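Search this site
Enter your keywords

4.2 Two-Arm Paper Folding

The folding task was chosen because paper holds the result of every bad grasp. Cloth can be shaken out and tried again, but a crease in the wrong place stays there and changes how the sheet bends for the rest of the run. We compared the Ilo controller, which plans each arm separately, with Flistis, which plans both arms from one shared estimate of the fold line. Both were trained on the same teleoperated runs, recorded by Daiane Bezerra and Tamsin Oyelaran in November.

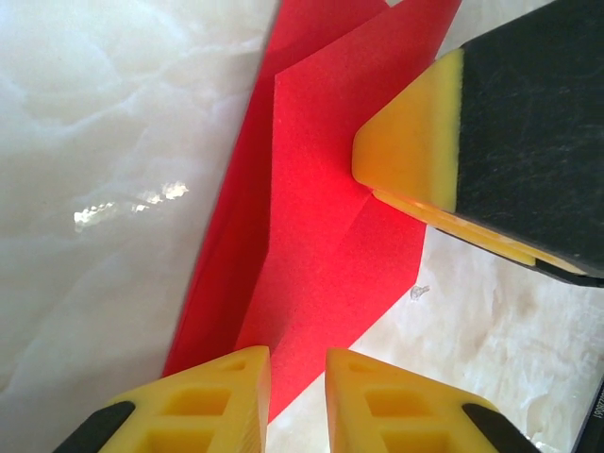 Contact between the arms is the hardest part of the task to time. Flistis treats the second arm as a moving clamp: one gripper holds, the other presses, and neither is allowed to let go until the shared estimate settles. The wrist view is what makes this possible. A yellow pad coming in from the upper right and resting on the red paper gives the holding arm a direct look at where its partner is, with no need to pass joint angles through the calibration. Ilo has the same view but was not trained to use it this way.

The fold line is estimated fresh at each control step. We tried carrying the estimate over from the step before and found that small errors built up - mostly when the sheet turned in the grip - so the final version keeps no memory of the line. 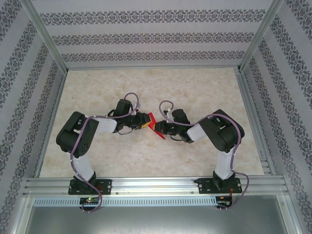

Each controller was given 29 runs, and a run was stopped after three failed regrasps. The start pose of the sheet was changed between runs by hand, following a list drawn up in advance. Both controllers saw the same list in the same order. Camera positions and lighting were left alone for the whole comparison.

Flistis completed 15 of its runs. Ilo completed two. Most of the Ilo failures came at the handover, when the holding arm opened before the other had a firm grip. Flistis failed later in the task, usually on the last crease, where the paper is stiff from the layers already folded and tends to spring back.
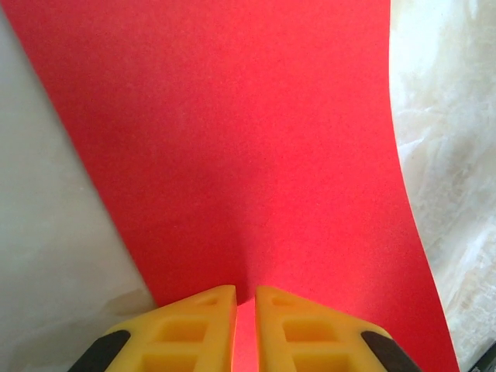 Figure 6. Wrist view of the red sheet, with both gripper fingers at its lower edge.

We also looked at whether the fold estimate could be trusted when several flaps share one color. The Prurkano segmenter, used in our earlier work, merged overlapping flaps into a single region. Replacing it with the Leite edge model fixed most of these cases - shading along a crease is enough for it to draw a boundary.
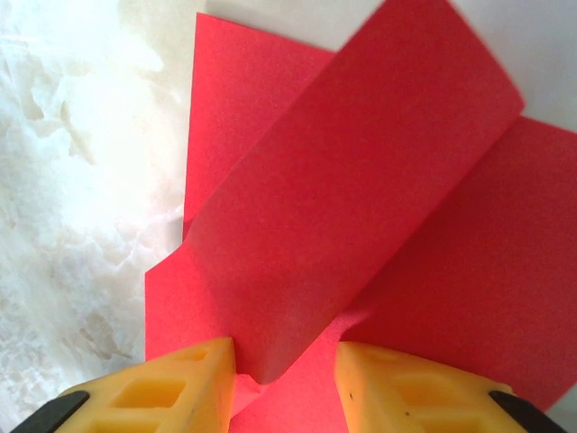 Why not add a force sensor at the fingertip?
The fingers are soft enough that readings at the tip drift as the material relaxes, and we wanted a method that runs on arms without extra hardware.

Failed runs were kept in the released data and are marked by the step at which they stopped.

3 comments
2 shares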